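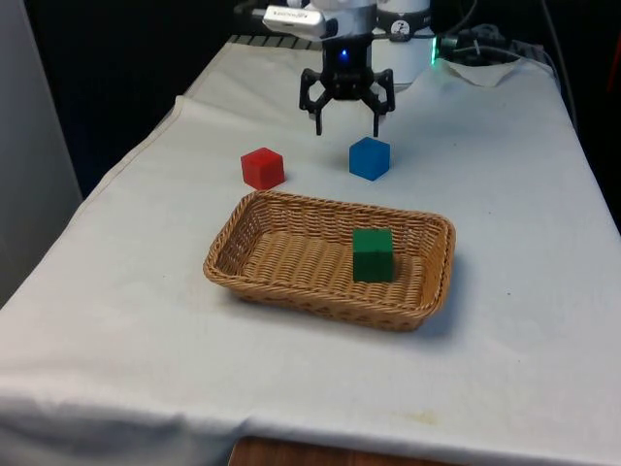 Narnwood restoration: sound and subtitle notes

Work on the restored version of Narnwood, the 1971 musical drama, has moved from picture to sound. The picture grade was signed off in October and is not covered again in this item. Members who booked for the preview screening should read the section on versions before they choose a seat.

The film was released with a mono track mixed from three magnetic reels: dialogue, music and effects. The dialogue and effects reels survive complete. The music reel has a gap of 337 feet in the fourth act, where the tape was cut and joined to a later recording of the same song. Zubaida Tanoli, who is leading the sound work, has filled the gap from a release print held in Bruneck. The optical track on that print has a narrower range than the magnetic reel, and the change can be heard on good speakers, mainly in the cymbals. No attempt has been made to add treble to hide it.

Speed was the larger problem. The print runs slightly slow against the reel, so the song came out flat by a little under a quarter-tone. Tanoli corrected the pitch first and then matched the length to picture, working shot by shot on the singer's close-ups. Reto Schnyder checked the result against the printed score and found two bars where the orchestra had always been out of step with the lips. Those have been left as they were in 1971.

Versions

Two versions will be shown. The first is the full cut with the overture played over a dark screen. The second is the export cut, which drops the overture and the market song and ends on the train. Both use the new mono track. There is no stereo mix and none is planned.

Subtitles

The old subtitles left the songs untranslated. Humaira Durrani has written new ones for both cuts, 853 titles in the longer version. Song lyrics are set in italics and follow the sense of the line - they do not rhyme. The character billed as Jasa in the opening credits is called Jassa in the closing ones, and the subtitles keep the first spelling throughout.

Preview

The preview is in the small hall at the Tefera, which has 100 seats. Of these, 50 are held for members until March 11, 2019, after which any left over go on general sale. Tickets are not posted and should be collected from the front desk. Kausar Tarar will take written comments on sound levels after each showing. Please give your row number, as the rear speakers are switched off for mono films and the level falls towards the back wall.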